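Home | News | Events | Trading Post | Past Issues | Contact

This site uses cookies to remember your settings. By continuing to read you accept this. OK / More information

THE SCEPTICAL SHOPPER
Do we need the bench audit?
2024-03-21

By now most households in Gurkdale will have had the flyer from Vindberg, the home organising outfit that took over the old fabric shop on Fasotgate. For those who put theirs straight in the recycling, the offer is a "bench audit". A person comes to your home, looks at everything you keep on your kitchen bench, gives each thing a score and tells you what ought to go. You then have the option of buying a shelf, a caddy or a set of matching jars to put the survivors in. The first visit is free and the full program is $819.

I want to be fair to them. Plenty of us have cluttered kitchens, mine included, and I can see the appeal of a stranger with a clipboard making decisions you've been putting off for years. But I have read the flyer several times now, and the longer you look at it the less there is in it.

Start with the claim printed across the top, that a clear bench "gives back 26 minutes a day". Gives them back from what? I rang the number and asked. The woman who answered was very pleasant and said the figure came from the company's own clients, who were asked before and after. Asked what, she wasn't sure. How many clients, she wasn't sure of that either. She offered to have someone ring me. That was a fortnight ago and the phone has been quiet.

I don't doubt that some people felt they had more time once the bench was bare. I felt I had more time the week I bought a new diary. If you have just handed over $819 you are going to feel something, and most of us would prefer it to be something good.

Then there is the scoring. Each item on the bench gets marked for how often it's used, how big it is and how it makes you feel. The last one carries double weight. So a kettle that gets boiled all day but gives you no particular feelings can lose out to a vase. Tipene McAlister had the free visit in his unit and let me see the sheet. His kettle scored 4. His toaster scored less than the kettle. The recommendation was to keep both in a cupboard and bring them out as needed, and as he has one power point on that side of the kitchen and the only spare cupboard is up over the fridge, he has decided to live with his shame.

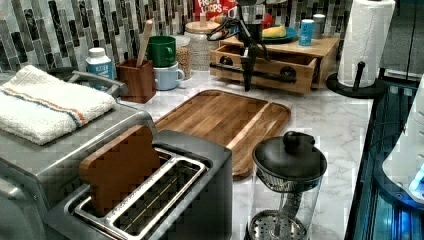 Toaster, chopping board and tea towel, all in easy reach.

The cupboard advice bothers me more than the rest. Putting things away is fine if you can bend, reach and lift without thinking about it. A fair few readers of this newsletter can't. A stand mixer is a heavy thing to drag out from a low shelf, and an electric frypan on a high one is an accident waiting for a school holiday. The flyer doesn't mention any of that. The people in its photos look to be in their twenties and don't seem to own a single appliance.

I also had a look at the jars. The Vindberg set is called Tuhiwai, comes in "stone" or "oat", and has a bamboo lid with a rubber seal. They are decent jars. They're also very close to what you can get at the op shop for a couple of dollars each, lids included, if you don't mind them being different heights. And moving your flour from a paper bag into a jar does one thing for certain, which is lose the use-by date. Write it on a bit of masking tape and stick it to the bottom if you go down that road.

Wai-kit Hsueh wrote in to defend the idea, and her letter deserves some space. She did the full program last year. She says the jars weren't the point for her. Her mother had died, the kitchen was full of two households' worth of pots, and she couldn't start. Having somebody in the room who didn't know the history of every dish made it possible. "I would have paid it just for the company," she wrote. "They were kind, they didn't rush me and they carried the boxes out to the car."

I believe every word of that and I'm glad it helped. I'd only say that what she is describing is a patient person and a strong back, and the flyer isn't selling either of those. It's selling minutes and scores. If the company wants to advertise a kind helper by the hour at a plain hourly rate, I'll print the details in this column with pleasure.

A few things to ask if you do book the free visit:

Find out whether the visit is still free if you don't sign up on the day. The flyer says "complimentary with consultation", and I couldn't get anyone to tell me what the consultation is.

Ask where the things you part with end up. Tipene was told they'd be "rehomed". He asked where and was told a partner. He kept his waffle iron.

Get the price of the shelves in writing before anybody measures anything. Wai-kit says hers were extra, and although she was happy with them, she hadn't expected it.

Don't sign up for the refresher. It renews itself each April unless you cancel in writing, and that is in the small print on the back beneath the recycling symbol.

As for doing it yourself, the method I was taught costs nothing. Take everything off the bench on a Sunday and put it on the table. Put each thing back when you next need it. Whatever is still on the table 2 weeks later can go in a box, and the box can go in the shed. I did this over summer. The bench looked marvellous until the tomatoes came in, and it hasn't been seen since. I can't report any change in my spare time.

I've sent this column to Vindberg ahead of printing and offered them the same amount of room next issue to reply. If they can show me how those minutes were measured I'll say so here, in the same size type.

Letters on this or anything else can go in the box at the library desk. Please put your name on them. I've had an unsigned one about my views on air fryers and would quite like to answer it.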